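Torka Station Records: Data Card

Summary
Torka Station Records is a set of simulated episodes prepared by Ikov for the introduction of gripper stations at its Nishimura packing site. Each episode covers one box handled by one gripper at a bench. The set holds 231 episodes across 14 box formats. Last revised December 26, 2024.

Intended use
The records support station planning and the training of packing staff who are moving from manual lifting to station oversight. They are not to be used to set individual output targets or to assess any employee.

View
Episodes are rendered from the gripper's side of the bench, with both fingers in view. Room surroundings are included, among them wall notices and a whiteboard. The handwriting on the board is not legible and carries no data.
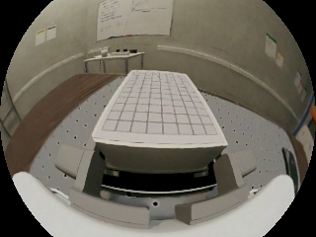
Bent Overgaard asked that the card state plainly what happens to the people who lift the boxes now, and wrote that a packer who spends a shift clearing stoppages should be graded and paid for that work.

Changes to staff duties
Under the Ivar transition plan, manual lifting at the first 6 stations ends in October. Packers assigned to those stations receive 10 hours of paid instruction before taking over oversight. Any packer may stop a station without prior approval. Requests to remain on manual lines go to the shift office in writing.

Known limits
No coworkers appear in any episode. Noise, fatigue and shift handover are not modeled. Damaged boxes are underrepresented.

Access
Copies are available to site staff and their representatives on request to the Ikov records desk.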